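Robot Cell Carer (part-time, training provided)
Caldeira site
4 min read

Etska is looking for a patient, practical person to look after one of our robot cells. It's the one we call Drellent, a single arm with a two-fingered gripper that spends its days learning to handle household dishes and the racks they dry in. We'd like somebody who will get to know it well, the way you'd get to know an old car or a cranky oven, and who'll still be fond of it by December.

The job is two shifts a week to start with, and most of it is quiet, careful work. You'd come in at 8:30 am, before the arm is switched on, and go over it with a cloth, a torch and a checklist. You'd wipe down the finger pads and look at them for wear, check that the small camera up near the gripper is clean and hasn't been nudged out of line, and run your hand along the cable to feel for kinks. Then you'd start it up, send it to its home position and watch it open and close a few times before anybody asks anything harder of it. 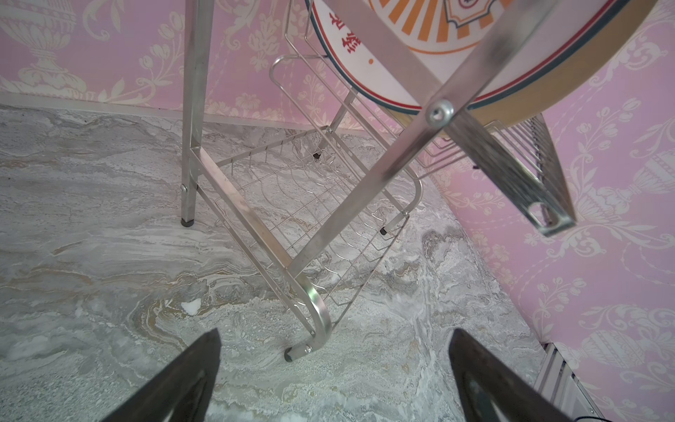 After that comes the setting up, and this is the part people tend to enjoy. A dish rack has feet, bars and thin wires at all sorts of angles, and a gripper that's a hair off centre will find every one of them. You'd put the rack and the plate where the day's plan says they go, guide the arm in slowly, and write down anything that looks different from last time. If a finger needs swapping, you'd do that too, with a hex key and a torque driver set to the value on the card. We'll show you how, and then we'll show you again – there's no shame in asking three times.

You don't need a trade or a degree. We've had good luck with people who fixed bikes, sewed costumes or ran a commercial kitchen. What helps is steady hands, neat handwriting (the logbook is still paper, and we like it that way) and the confidence to press the stop button whenever something sounds wrong. You'll need to be comfortable kneeling, as a fair bit of the work happens at floor level.

Training takes around 44 hours, all of it paid, alongside the person who has the job now. Maintenance records are kept in Ploresix, and we'll teach you that as well.

To apply, send us a short letter telling us about something you've kept running longer than anyone expected. A résumé is welcome, but the letter is what we'll read first.

Recent listings
Parts room assistant, Caldeira
Evening cell operator, Etska
Call for participants: kitchen tasks study

© Etska | Contact us | Back to top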